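Workshop > Guides > Automation > Chore trials

Testing whether a two-gripper cell can repack a tool case

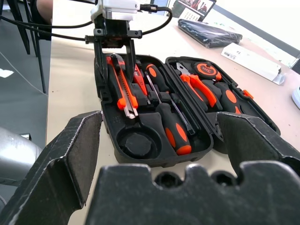 Krawczyk's objection, when the first draft of this procedure went round, was that a person repacks a case in under a minute and that any trial which leaves out the clock is measuring the wrong thing. The clock is therefore included. Time is recorded on every attempt and reported next to the success rate.

Repacking a molded case is a useful test of whether machines are ready for shop-floor chores. Each tool has one correct pocket, the fit is tight, and the result is easy to score: the lid closes or it does not. The procedure below is the one used at Jonilberg. It assumes two arms with parallel grippers and a camera at the wrist.

1. Prepare the case

Open the case flat, with base and lid side by side, and fix both halves to the table with removable tape. A case that slides 5 mm during a pick will spoil the next placement. Black inserts are hard on depth cameras. If the pocket edges drop out of the depth map, add diffuse light from the side and lower the exposure before changing any software.

Retract and lock the blade of any utility knife before the arms are powered. Do this by hand. For the first sessions, leave the knife out entirely.

2. Choose the tools

Start with a screwdriver that has a thick handle. Add pliers second and a tape measure third. Thin-handled tools come last. They sit low in the insert, and the fingertips tend to touch the foam or plastic on both sides before they touch the tool.

3. Set the grip

Close on the handle, never on the shaft. A long shaft held at the tip rotates under its own weight and arrives at the pocket at the wrong angle. Set the closing force to 25 N and raise it only if the handle slips during the lift. Check the finger pads at the start of each session and replace them when the inner face no longer sits flat.

4. Program the placement

Approach from directly above the pocket – a slanted approach catches the rim. Lower the handle end first until contact, then let the shaft down. Release, open the fingers only as far as needed to clear the tool, and retract straight up. Finish with a light press using closed fingertips. Skipping the press was the most common cause of a lid that would not shut.

5. Route the cables

Run both arms through their full range at low speed and watch the cables at the wrist. A loop that hangs clear at rest can drop into the case at full reach.

6. Run and score

Run 500 attempts per configuration. Score an attempt as a success only if the tool is seated and no other tool has moved out of its pocket. Log every human intervention as a failure, including a nudge.

Results so far

With the screwdriver alone, the Zilley controller seated the tool in 465 of 500 attempts. Across all configurations we have logged 1064 attempts, and the rate falls with every tool added. Pliers are the worst item. They open slightly in the grip and no longer match the recess.

On present evidence the cell can put away one known tool in a known case. It cannot yet be left to tidy a bench. Speed is the other limit – a full repack is still much slower by machine than by hand.

Comments (3)

Sarmiento: Did you try a rubber band on the pliers? We do that at our shop and it takes care of the opening problem.

benchrat: Counting a nudge as a failure is right. Most demos I have watched would lose half their score under that rule.

Nurnura: What happens if the case is rotated 90 degrees between runs? Would like to see those numbers.

Contact | © Jonilberg Workshop Guides | Back to top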